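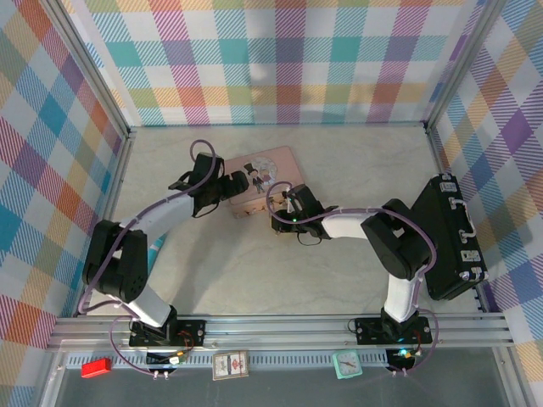

Preparing a freight damage claim against a road carrier

Last updated January 13, 2018
Written by Esi Laryea. Reviewed by Brock Ouellet.

The procedure below is for shippers and consignees moving general freight by truck under a standard bill of lading. It covers visible damage, concealed damage and shortage. It does not cover household goods, livestock, or freight that moved partly by rail or water, where other conditions of carriage apply.

Read the back of the bill of lading before starting. Notice periods, filing periods and the limit of liability are set by the contract of carriage and by the rules of the jurisdiction where the shipment originated. Where they differ from anything on this page, follow the contract and get advice.

What you need

The signed bill of lading (shipper's copy)
The delivery receipt, with any exceptions noted
The commercial invoice for the goods, before retail markup
The carrier's freight bill, paid or unpaid
Photographs of the packaging, labels and damaged goods
A repair estimate or salvage offer, if the goods have any remaining value
The carrier's pro number or waybill number

Step 1. Note the exception at delivery

Inspect the load before signing. Count the handling units against the bill of lading, then check each unit for crushed corners, broken stretch wrap, tilt, staining and punctures. Shock or tilt indicators that have tripped should be recorded by serial number.

Write the exception on every copy of the delivery receipt, including the driver's. If the driver uses a handheld device, ask for the exception to be entered before you sign the screen, and keep a paper note with the driver's name, unit number and the time.

Wording matters. "Subject to inspection" carries little weight with most claims departments. Use a specific entry:

1 skid leaning, wrap torn on two sides, six cartons crushed, contents not yet inspected

Do not refuse the whole load over damage to part of it unless the goods are worthless or dangerous. A consignee generally has a duty to keep the loss as small as is reasonable, and refused freight picks up storage charges at the terminal.

Step 2. Hold the goods and the packaging

Move the damaged units to a marked area and leave them there until the carrier has inspected or has waived inspection in writing. Keep inner packing, skids, straps and dunnage. An adjuster who can't see the packaging will often attribute the loss to insufficient packing, and that is difficult to rebut from photographs alone.

Photograph in this order: the whole unit from each side, the shipping label, the point of impact, the carton opened, the inner packing in place, the item itself. Add the model or lot number of each damaged item.

Step 3. Give notice

Notice is separate from the claim. It tells the carrier that a loss has occurred and allows it to inspect. It can be one paragraph, and the amount can be left open. It should state:

Origin, destination and date the carrier took the freight
Pro number and bill of lading number
A description of the loss or damage
The estimated amount, if known
That a claim will follow

Send it by email to the claims address on the freight bill, and by registered mail if the value justifies it. A phone call to the dispatcher or to your sales representative is not notice. For concealed damage, send it the day the damage is found. Each day the freight sits unopened at the consignee's dock makes it harder to show that the damage happened in transit.

Request an inspection in the same message. If the carrier declines, ask for the waiver by reply and file it.

Step 4. Find the limit of liability

Look for a declared value on the face of the bill of lading. If one was entered and the extra charge paid, that figure is normally the ceiling. If the box is blank, the released rate in the contract or conditions of carriage applies, stated as an amount per unit of weight.

Check three things:

a. The rate itself and its unit (pounds or kilograms)
b. Whether it is applied to the whole shipment or only to the damaged portion
c. Whether the freight bill shows a different weight from the bill of lading after a reweigh

Item (b) is the usual source of dispute. Quote the clause in the claim.

Step 5. Calculate the amount

Start from the value of the goods at the place and time of shipment. Add freight charges paid on the damaged portion if the contract allows them. Subtract salvage. Do not add lost profit, overtime, or penalties charged by your customer unless the carrier accepted that exposure in writing.

Worked calculation

Vlachou ships 50 cartons of light fittings to Gustitz. Total shipment weight is 2,929 kg. No value was declared. The contract of carriage sets a limit of $4 per kilogram, computed on the total weight of the shipment.

Limit of liability: 2,929 kg x $4 = $11,716
Invoice value of damaged cartons: $3,000
Salvage: nil
Amount claimed: $3,000

The invoice value is below the limit, so the limit has no effect. Had the contract computed the limit on the damaged portion only, the weight of the damaged cartons would have to be established from the packing list and multiplied by the same rate, and the lower of the two figures claimed.

Show the arithmetic on the claim form. A lump sum with no breakdown will be sent back.

Step 6. File the claim

Use the carrier's form if it has one. If not, a letter is acceptable provided it identifies the shipment, asserts the carrier's liability and demands a specific amount. Attach the documents from the list above as one PDF, in the order listed, with the claim form on top.

Assign your own reference number and put it in the subject line. Record the date sent and ask for acknowledgement with the carrier's claim number.

Pay the freight bill. Many contracts make payment a condition of filing, and setting off the claim against freight charges can put the account on credit hold while the claim sits untouched.

Step 7. Respond to a denial

Ask for the reason in writing along with the document relied on. Common grounds and the usual response:

Clear delivery receipt: supply the opening photographs, the time between delivery and discovery, and a statement from the person who unpacked.
Insufficient packing: supply the packaging specification and, if available, the record of prior shipments in the same pack.
Shipper load and count: supply the seal number at origin and at destination. A changed seal number weakens this ground considerably.
Late notice: supply the transmission record from Step 3.

If the freight was brokered, confirm which company issued the bill of lading and which one hauled the load. They are often different, and the broker may have no liability for the goods at all. A claim sent only to the broker may not stop the filing period from running - send it to both.

Retention

Keep the file until the claim is paid or the period for legal action has expired, whichever is later. Cashing a cheque marked as full settlement may close the claim, so check the covering letter before depositing a partial payment.

Related pages

Reading a bill of lading, by Kwabena Eshun
Seal records for drop trailers
Declaring value: when the surcharge is worth paying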